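Hobby and Home Forums > Water, Tea & Coffee > Does water actually matter for tea, or have I lost it?

13 posts, 6 members

kettleandkin
Original poster

OK I need to talk to people who will not roll their eyes at me. I moved from Skodulbridge to Berkberg in June, and my tea got better overnight. Same kettle, same pot, same tin of black tea that I carried over in my hand luggage. In Skodulbridge I always had that oily brown film on top and a ring in the mug you could have climbed. In Berkberg the cup is clear and bright, and it smells like the inside of the tin!

So I got a cheap hardness kit and a dissolved solids pen and went a bit wild. My sister mailed me a bottle of the old tap water (she thinks I'm nuts) and it read 273 on the pen. My new tap is way under that. I've been making the same tea with different waters side by side for two weeks and I am having the best time.

Questions for the room:
Does anybody mix their own water from distilled?
Is there such a thing as too soft?
What do you do about green tea? Mine is lovely now but sort of thin.

mossy_banks

Welcome to the hole, it goes down a long way. Yes, there is such a thing as too soft. Try a mug made with plain distilled and you'll see. It's flat and kind of sour, like the tea is shouting from another room. You want a little something in there.

I mix mine. I make a big jug of distilled with a small pinch of baking soda and a slightly bigger pinch of Epsom salt (food grade), shake it, and then use a splash of that in each kettle of distilled. Start with less than you think. My first batch tasted like a swimming pool.

For the green, drop your temperature before you fool with the water. If you're pouring straight off the boil, that's your problem.

grumbleworth

I'll be the one who says it. This is 90 percent in your head. You moved house, you're happy, the tea tastes good. I've lived with hard water all my life and I drink strong tea with milk in it, and it's great. The film is harmless. Skim it with a spoon if it bothers you.

Also those pens measure everything dissolved in the water, not hardness. You could have a high number from stuff that does nothing to tea.

kettleandkin

Fair point on the pen, that's why I got the drop kit too! The old water took so many drops to change color I thought I had a bad bottle. And I did have my neighbor pour for me so I didn't know which was which. I picked the old tap water out every time, mostly by the film, I admit. I should do it with my eyes shut.

mossy_banks, the pinch recipe is exactly what I was after, thank you. I'm using 80 degrees C for the green, so I don't think it's that. Maybe more leaf?

paju_steep

So happy to see this thread. Our tea circle in Paju did a water night last month and it was the most fun we've had all year. We went with one oolong and four waters, everybody tasting with no labels. The building has one of those white water dispensers, so that went in as the everyday water, next to the town tap, a bottled spring water and a home mix a lot like mossy's.

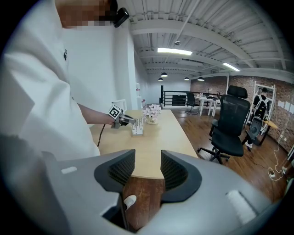 The home mix won with most people, but the spring water had real fans, and two of our most stubborn tasters put the tap first and won't hear a word against it. What surprised me was how much the gap grew as the tea cooled. Piping hot, I could barely split them. Ten minutes later the tap cup had gone dull and chalky and the home mix was still full of peach.

If you try this, brew in identical mugs, time everything, and write down your notes before anyone talks. The minute someone says "peach" the whole table tastes peach.

grumbleworth

"Two of our most stubborn tasters put the tap first." My people.

hollowgourd

Jumping in on too soft. I ran a small coffee cart for a few years and we fought with this constantly. Very soft water makes bright things brighter, so if your tea is already sharp it can tip over into sour. Hard water mutes it. That's why strong breakfast blends do so well in hard water towns, they're built to punch through. Put that same blend in soft water and it can be rough. So grumbleworth isn't wrong about his own mug.

kettleandkin, for the thin green tea try a bit more leaf first, then a few drops of a mineral mix. Magnesium seems to help body, at least to my mouth.

grumbleworth

I'll take "isn't wrong about his own mug" and have it framed.

mossy_banks

I'd push back on the magnesium. I've tried it both ways and what I get from extra magnesium is bitterness, mostly in greens. A touch of calcium gives me the body without the bite. We may just have different tongues, or different teas. What leaf were you using?

hollowgourd

Mostly black, so there's your answer probably. I'll give it a go with a green this week and report back.

tinlid_400

Can I ask a dumb beginner question? I live on the edge of Berkberg and I just use a filter jug, the Flaltetti one with the round lid. Is that doing anything for tea? I change the cartridge when the light comes on and otherwise never think about it.

kettleandkin

Hi neighbor! Not dumb at all. I've got no experience with that one, but my kit has plenty of drops left — run a test before and after the jug and you'll know. With our tap you might not need it for hardness, though if you can smell chlorine it could be worth it just for that.

paju_steep

Seconding the before and after test. One of our members brought her filter jug along and we all guessed it would be a huge change. It was a small one, and the cartridge was overdue. A fresh one did much better the next time.

Since people messaged me asking how we set up: long table, waters at one end, kettles on a side counter, tasters moving along. Give yourself far more room than you think, and leave white walls behind you if you can, as it makes judging the color of the liquor so much easier.
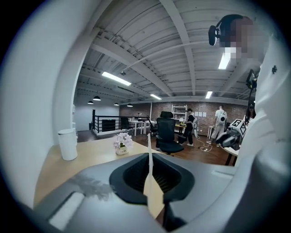 We poured small, maybe a third of a mug each, and had plain crackers between rounds. Rinse the kettle well when you switch waters. We forgot on the first round and had to start over, with much groaning.

As for cost, the spring water was the pricey one. The home mix is pennies once you own the jug and the salts. I worked out that I could make about 1,000 mugs before I'd need another bag of Epsom, and I only bought the small bag.

grumbleworth

All right. Against my better judgment I bought a gallon of distilled and did mossy's pinch thing. Wife poured, I sat in the other room.

I could tell them apart. I still like mine better with milk in the hard water. Black, no milk, the soft one was nicer and I'm annoyed about it.

kettleandkin

THIS IS THE BEST POST ON THE FORUM. Thank you for trying it!

Quick update from me. More leaf fixed half of the thin green problem. Calcium fixed the other half, so mossy gets that one. Next I want to try a white tea, then the smoky one that my sister hates. Does anyone have a water they like for smoky teas? I have a feeling they may want it harder.

hollowgourd

Harder, yes, or at least that's how I like it. Soft water made mine taste like a campfire somebody had squeezed a lemon over. And I did try magnesium in a green, as promised. Bitter. mossy_banks can have that one too.

mossy_banks

I'll try not to be unbearable. For the smoky one, try half your tap and half your mix before you go adding more salts, and keep notes on the ratio. I never did and now I can't get back to the best cup I ever made.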